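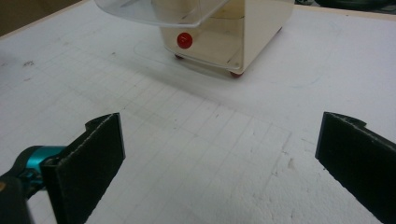 The small cream box with the red knob, its clear plastic piece resting on top, with the gripper's open fingers in front of it.

Ask anyone who has ever packed a kitchen for a house move which job they would happily hand over to a machine, and you tend to get the same answer - the lids. Finding them, matching them, persuading them to sit down properly on all four corners, and then doing it again when the one at the bottom turns out to belong to something else entirely.

I went to Probert in February, on a grey sort of morning, because Spyros Zacharopoulos had promised me that lids were what his group thought about from breakfast onwards. They call the project Horkik, after a word one of them misheard, and its aim is modest enough to fit on the back of an envelope: a pair of mechanical fingers that can open, shut and put away the ordinary boxes of ordinary life.

"People ask me when it will do the ironing," Spyros told me, pouring the tea. "I tell them to come back when it can manage a butter dish."

He is only half joking. A thin clear lid is a dreadful thing to ask a robot to find, as light goes straight through it and whatever bounces back may come from the lamp overhead. You and I feel for the edge with a fingertip and hardly notice we have done it. Two flat fingers have to be told where the edge is, or else have to learn it from a great many goes, and Horkik has chosen the second road. The present round of practice is set at 500 goes, all with small boxes, and after that they would like to try something with a hinge.

Shop floors are a little further along, or so I was assured by Charalambos Stamatopoulos, who spent 8 years at Fumance looking after packing lines before he came over to Probert. On a line, he explained, every carton arrives the same way round, and if it doesn't you build a rail so that it does. There are no rails in my kitchen (there is a drawer that sticks, and a cat). He reckons a firm like Etine, which sends out mixed gift boxes and still closes them by hand, could be using something of this kind in up to two years, and he said it with the caution of a man who has given dates before and been reminded of them.

And the home? Spyros wouldn't be drawn, though I did try twice. He would like to see it put away one shelf of somebody else's cupboard first, with the door half open and the light poor. I offered him mine, and he has written down the address.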